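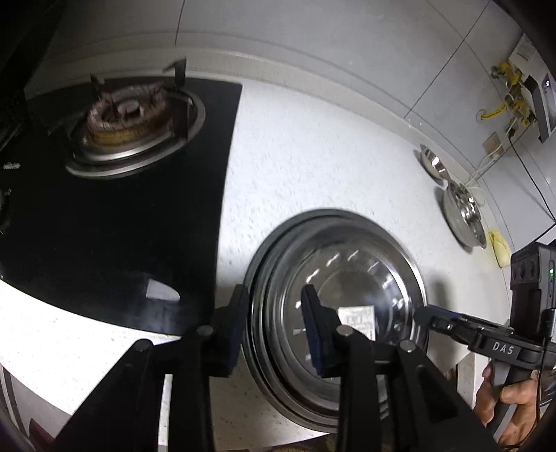 Ilus to Open Rultwood Kitchen Handling Site to Visitors in September

RULTWOOD, 31 Aug 2022. Ilus, a developer of hand-held grippers and household manipulation software, will hold an open day at its Rultwood site in September. Visitors will see kitchen tasks carried out with hand-held gripper tools, followed by a robot arm working on the same class of task. Admission is free. Registration is required and is limited to 118 places.

The Rultwood site has been used by Ilus for kitchen handling work since the spring. It consists of a working domestic kitchen, a second room with a bench-mounted arm, and a small workshop. Most of the equipment on view is in daily use and will be shown in its working state. No cosmetic covers will be fitted for the event.

Handling of metal basins

The main demonstration concerns round stainless steel basins of the type used for washing and mixing. An operator works at a speckled countertop beside a glass gas cooktop, with one gripper tool in each hand. The basins are gripped at the rim.

Steel basins were selected for two reasons. The first is optical. A polished bottom reflects the ceiling lights, the walls and the jaws of the tool itself, and software that estimates depth from a picture tends to read those reflections as surfaces. The second is mechanical. When basins of similar size are stacked, the rims sit close together, and a jaw closing on the top rim can take the one below with it.

"A basin is a thin rim with a mirror inside it," said Naomi Mugo, who leads the handling group at Ilus. "If the estimate of the rim height is off by a few millimeters, the lower finger goes under the wrong rim and you lift the stack. We would like visitors to see where that happens, so failed grasps will be left in the program."

Each tool in the demonstration has two opposed jaws on pivoting linkages. The fingertips carry blue inner pads. Pads are treated by Ilus as consumable parts and are replaced after 300 grasps during basin work, or earlier if the pad surface has lifted. A tray of worn pads will be available for inspection in the workshop.

Two-handed work

Earlier demonstrations by Ilus used a single tool. The Rultwood program uses two. One tool holds the rim of the basin while the other reaches over it or into it, and the two may exchange roles in the middle of a task. The motion of both tools is recorded together with the view from the tool, and the two records are aligned in time before any further processing.

Narayanan Rodrigues, systems engineer, will explain the alignment step in a short talk given twice during the afternoon. According to Rodrigues, timing error between the two tools was the largest single source of rejected recordings in the first months at the site. The synchronization method was changed in July, and rejected recordings have since been reviewed individually.

The current basin set contains 1819 accepted recordings. It was compiled over one season in the Rultwood kitchen and in homes offered by local households. The set covers lifting, turning, separating nested basins, and moving a basin between the counter and the sink. Recordings made next to a lit burner are excluded. The gas supply to the demonstration kitchen will be shut off for the whole of the open day.

Robot arm session

In the second room, visitors will see an arm supplied by Picard attempt to separate two nested basins and set the upper one down on a marked area. The arm uses the same fingertip geometry as the hand-held tools. Each session consists of 10 attempts without operator correction. The result of every attempt, including partial grasps and stops, will be written on a board in the room and left there until closing.

The arm runs at reduced speed when visitors are present. A rail separates the work area from the public area, and an Ilus operator holds the stop control at all times. Children under 12 are admitted to the second room with an adult.

"The arm is slower than a person and will remain slower for some time," said Catinca Lazăr, who is responsible for the arm program. "On the day we will be measuring how often it separates the basins cleanly. Speed is recorded, but we do not tune for it at this stage."

Visitor trials

After the second talk, visitors may try a hand-held tool at a separate counter under supervision. Tasks are limited to bowls, basins and dry cloths. Motion data from visitor trials is not stored unless the visitor signs a consent form at the desk. Long sleeves should be rolled up and hand jewelry removed before using the tool. Left-handed visitors should mention this at the desk so that the grip can be changed over.

Practical information

Doors open at 1 p.m. and close at 5 p.m. The kitchen demonstration runs every half hour. The robot arm session runs hourly, with the first session at 1:30 p.m. The kitchen is small, and groups will be admitted in turn. The entrance, the second room and the workshop are step-free. Parking is available on the Vusmont side of the building. Visitors arriving on foot should use the same entrance.

The date in September and the registration form will be sent to anyone who writes to the Ilus visitor desk. Teachers who wish to bring a class should contact Shabani Biwott, visitor program manager, who can arrange a morning session outside public hours.

About Ilus

Ilus designs hand-held gripper tools and the software used to process recordings made with them. Its offices are in Vusmont, with a test site in Rultwood.

Press contact: Shabani Biwott, Ilus, Vusmont

Search this site
Enter keyword
Go

Comments (4)

Naomi Kariuki
Will the talk on alignment be recorded? I work afternoons and can only get there for the last hour.

Shabani Biwott
Naomi, the second talk starts at 3:30 p.m. Slides will be at the desk afterward. There will be no video.

gasfitter_ret
Glad to read the gas will be off. Is it shut at the valve or only at the knobs?

Shabani Biwott
At the valve, before doors open.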